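What the Drinddale award is for

August 25, 2020

The letter from Clesden came through the school gate mailing last week, folded inside the one about uniform. Our governing board has won the Drinddale Award for School Governance. There's a certificate, and a logo we can put on the website for two years, and a line in the letter saying that the judges were "struck by the board's commitment to its own learning".

I have two children at the school and I've sat in the public seats at most of the board's meetings since they merged the infants and juniors. So I was curious what had struck the judges, and I went and read the criteria. They're on the Ukance website, four clicks down, in a document that opens sideways.

Most of the score comes from training hours. Ukance runs the courses, Ukance logs the hours, and Ukance gives out the award. Our board logged 254 hours in the year. The runner-up, a much bigger board over in the valley, logged fewer and came second. I couldn't find a single mark for anything to do with pupils. There is one for having a "vision statement", and another for reviewing it.

I don't mind governors going on courses. They aren't paid, they give up their evenings, and I'd sooner they understood a school budget than not. What bothers me is the idea that sitting through a course is the same as doing the job well. I once got a first aid certificate on an afternoon when I was mostly thinking about a leaking gutter.

And look at what the board did with its year. The reading room was going to reopen in May and it hasn't. The bus consultation got 619 replies, which for a school of 536 pupils is a remarkable turnout, and it took the board three meetings to agree that the replies should be "noted". Noted was the word in the minutes. My own reply ran to two sides and I'd like to think somebody got to the end of it.

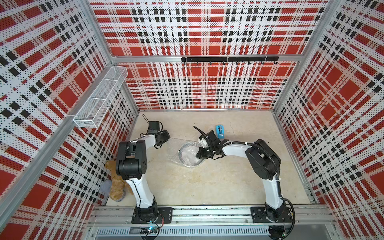 I said some of this on the parents' page, more politely, and a parent signing as Hill Road answered that I was being unfair: the courses are why the board spotted the hole in the catering contract, no board before this one had ever read the thing properly, and if a certificate keeps nine unpaid people turning up in the dark then let them have the certificate.

Fair enough on the catering contract. I'd forgotten about it, and it was a good catch. Whether it came from a course or from one governor having a suspicious mind, I can't say, and I doubt Hill Road can either. But I'll give them that one.

The rest I'm less sure of. The Hellwig report, the one the district paid for two years ago – it's still up, if you have the patience – suggested that boards should publish a short list each summer of what they'd set out to do and what got done. No scoring and no logo, only a page. Clesden said it welcomed the report. I've looked on our school's website and on those of four neighbours and I can't find one such list.

So I've sent in a question for the September meeting. I've asked which of last year's decisions the board would point to if the award didn't exist, and I've asked when the reading room opens. Questions have to be in ten days ahead and under a hundred words, and mine came in at ninety-eight after I took out an adverb.

The certificate is going up in the entrance hall, apparently, next to the lost property cupboard. I'll post the board's answer when I get it. Comments are open as usual, and if anyone has kept a copy of the old bus timetable, please send it to me, as the link on the school site has been dead since before the summer.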